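夹爪、桌布和一张算不完的预算表
一家小公司怎样给自己添置第一批手持采集设备
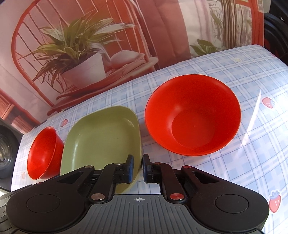

手持夹爪伸向桌上的橄榄绿方盘，两旁是一大一小两只红碗。

八月里我去Cotthorpe，本来只打算待一个下午，结果从午饭后一直聊到人家要锁门。接待我的是Danica Ševčík，Mumska公司的运营主管，一位说话很快、爱在纸背面算账的女士。她给我倒了茶，然后把一叠打印出来的表格摊在桌上，足足有菜单那么长，第一页最上面用铅笔写着一个词：“夹爪”，后面跟着三个问号。

Mumska做的是餐具收拾这一类的自动化，说白了，就是让机械臂学会把盘子碗从桌上拿起来，放到该放的地方去。听上去简单，家里的孩子六七岁就会了，可是要教给机器，就得有大量的人手示范。他们的办法是让人拿着手持夹爪去做这些动作，一边做一边记录，再拿这些记录去训练后面的系统。所以公司要买的第一批东西里，机械臂反倒排在后头，排在前头的是夹爪、桌子、桌布，还有一大堆碗碟。

“我原来以为最难的是选机器，”Danica说，“后来发现最难的是决定先买哪一样，剩下的等多久。”

我想这句话很多读者都会有同感。这几年给本刊来信问设备采购的，十封里总有几封是小公司、小车间、学校实验室，手里有一笔不大不小的钱，网上看了一圈，越看越糊涂。所以这一回我不想写哪一款夹爪好、哪一款不好（那种文章过半年就过时了），我想把Mumska这几个人怎么列单子、怎么吵架、怎么改单子，慢慢讲给大家听。

先说钱

他们开头批下来的试验经费是2000欧元，指的是除人工以外的头一笔采购。Danica把这个数字写在白板左上角，外面画了个框，谁也不许擦。负责硬件的Marek Skála看了直摇头，他心里想的是一套完整的工作站，带机械臂，带防护，带固定支架，那个价钱后面得多添一个零。两个人为这事谈了整整一个上午，中间还停下来吃了一回苹果蛋糕。

最后谁也没有说服谁，倒是Soo-ah Noh提了个折中的法子。她管数据，平时话不多，那天她在白板上画了两栏，左边写“现在不买就没法开工的”，右边写“买了也要等三个月才用得上的”。机械臂进了右栏，安全围栏进了右栏，连Marek最舍不得的那张可升降工作台也进了右栏。左栏剩下的东西朴素得很：手持夹爪，备用指垫，一张结实的桌子，几块桌布，几面印着房间图案的背景布，还有碗碟。

我听到背景布的时候笑了，问这个也要列进设备预算吗？Danica很认真地说要列，而且要单独列一行。背景换得勤，桌面上的花样多，采回来的材料才不至于千篇一律。一面印得好的背景布，有椅子有盆栽有窗帘，挂在桌子后头，房间就换了一个样子，比租一间公寓便宜得多。她第一版预算里把这些归在“杂项”，结果杂项涨得没边，谁都说不清钱去了哪里。第二版拆开来写，一下子就清楚了。

我把这一条抄在本子上了，也请各位抄下来：凡是每个月都要再买的东西，别放进杂项。

夹爪要看哪几处

关于夹爪本身，Marek讲了很多，我挑自己听懂的写。

他拿给我看的那一款是黑色的，机身很宽，前面伸出两根带关节的手指，连杆上开着三角形的孔，指尖上是一对蓝色的橡胶垫，面对面。他说买的时候大家都爱问夹持力，问开口多大，这些当然要问，可是真用起来，最先出麻烦的往往是小地方。指垫是易耗品，要问清楚能不能单买，多少钱一对，换一对要拧几颗螺丝。连杆上的销轴也要问，松了以后能不能自己紧，需不需要寄回去。还有重量，在展会上拿两分钟，觉得轻巧得很，连着拿一个钟头再说。

他们向供应商Mikuš询价，单只夹爪报的是238欧元，一次买6只。我当场拿手机算了一下，已经去掉经费的一大半了。Danica见我皱眉头，就说她当时也皱过，还想过只买4只。后来是Radoslava Šťastný劝住了她。Radoslava负责安排操作人员，她的道理很实在：人是按班来的，夹爪坏了一只，就有一个人站在桌子旁边等着，工钱照付。少买两只省下来的钱，经不起几次这样的等。

不过她也不赞成多买。第一批设备总归会有不称手的地方，有的要等大家用过一阵才说得出来，买多了，后面想换款式都舍不得。

这里我多嘴一句。本刊从前登过一篇讲小型包装机的文章，作者是位老先生，他劝读者第一次采购只花预算的七成。我那时年轻，觉得他太小心。现在轮到我来写这种文章了，坐在Danica对面看她那张改了又改的表，才觉得他讲得有道理。

碗碟这一行，别小看

我原以为碗碟是随手从厨房里拿的，其实不然，这一行他们讨论得最细。Soo-ah要的是形状和大小拉得开：有浅的方盘，有圆碗，碗里头还要分大的小的；有正着放的，也有侧着倒在桌上、靠着别的盘子的。侧倒的碗对夹爪来说是另外一道题，下手的角度不一样，手指伸进去还是从外面夹，也要操作的人自己拿主意。颜色也讲究，红的、橄榄绿的，配上一块浅色格子桌布，上面还有小草莓，我看着倒是很想在上面吃顿早饭。

桌布在预算里也不只是一块布的钱。要算洗，要算烫（Radoslava坚持要烫，Marek坚持不用，这件事到我走的时候也没有定论），还要算备用的。灯也得算进去。光从一边照过来，桌布上就会亮起一道，把格子线都照淡了，有时候这正是想要的效果，有时候不是，所以灯架最好能挪。他们起初打算把灯固定在天花板上，安装费报过来，比灯本身还贵，于是改成落地的。

碗碟、桌布、背景布加在一起，头一批花了157欧元。我问这个数目怎么压得这么低，Danica有点得意，说是在Lalladstead的旧货集市上买的，她带着Soo-ah去了两趟，第二趟还顺便给家里买了一只汤锅。旧盘子上有些划痕和小斑点，她们不嫌弃，人家家里真用着的盘子，本来也就是那个样子。

一张表怎么改到第四版

那天下午最让我佩服的，是他们把每一版预算都留着。第一版是Marek做的，设备漂亮，总数吓人。第二版是Danica砍过的，砍得太狠，连充电器和收纳箱都没有了。第三版加回来一些零碎，又把易耗品单列出来。第四版才是真正拿去下单的，前后的差别，用不同颜色的铅笔标着。

第四版的大致样子如下，我征得同意抄在这里：

手持夹爪，6只，每只238欧元，合计1428欧元
碗碟、桌布和背景布，157欧元
备用指垫、线材和收纳箱，180欧元
落地灯和灯架，120欧元
机动，115欧元

加起来正好是2000欧元。桌子没有列进去，用的是公司原有的一张。运费Mikuš那边包了，Danica说这是她在电话里多磨了一刻钟磨来的，所以各位询价的时候，不妨也多磨一刻钟。

您也看得出来，机动那一行不算宽裕。Marek觉得应该再留多一点，Danica说再留多就只好少买灯。我个人站在Marek一边，不过钱不是我的，说说罢了。

人的时间也是设备钱

表上没有写人工，可是他们另外有一张排班表，和采购单钉在一起。Radoslava说，很多公司把这两张纸分给两个部门，设备到了，人没排上，箱子就在走廊里放着；或者人来了，设备还在路上，大家喝一天咖啡。她的做法是先问清楚到货的日子，再往后推一个星期才排第一班。中间这一个星期，由她和Marek两个人自己先把每一只夹爪都拿起来用，给每一只贴上编号，把不顺手的挑出来退换。

她还留了一段练习时间。新来的人拿到夹爪，头几回总是夹得太紧张，对着一只盘子比划半天。她不催，让人先对着一张桌子慢慢摆弄，把盘子从左边挪到右边，再挪回来，等手熟了再开始正式记录。这段时间算在工钱里，她在预算会上为此争了好一会儿，Danica后来同意了，条件是每人不超过一个上午。

我问Radoslava有没有什么话要告诉正在列单子的读者。她想了想，讲的是鞋垫。操作的人要站着，地板硬，站久了腿酸，她后来自己掏钱去买了两块防疲劳地垫，下一期预算要把这笔钱报回来。Danica在旁边说已经批了，Radoslava说那她现在就去拿发票，说着真的站起来去找了。

右边那一栏

至于右栏里的那些大件，他们也没有搁下。机械臂打算等手持部分做满一个季度再谈。Marek手里已经有两份报价，一份是买，一份是租，租的那份带保养。他原先是铁了心要买的，如今口气松动了一些，原因是租约里写明了可以中途换型号。Soo-ah则希望到时候机械臂上装的手指和现在手持的这一款尽量一致，这样前面攒下的材料才好接着用。这一点我觉得格外要紧，分两步采购的公司，第一步选什么，多少已经替第二步做了决定，所以向供应商询价的时候，最好连后面的安装接口也一起问了，请对方写在报价单上，不要只在电话里讲。

还有一样东西我差点忘了写，就是存储。每天记录下来的材料要有地方放，还要有备份。Mumska用的是公司原来就有的服务器，暂时够用，所以没有算进那2000欧元。假如您是从零开始，这一项请务必另外留钱，我见过一家公司，夹爪买得很体面，硬盘却要员工从家里带。

出门的时候已经快七点，Marek送我到楼下，手里还捏着那张租赁报价，问我见过的公司里租的多还是买的多。我说我回去翻翻从前的采访本，写信告诉他。信还没写，本子倒是找出来了，一共两大箱，等我慢慢翻。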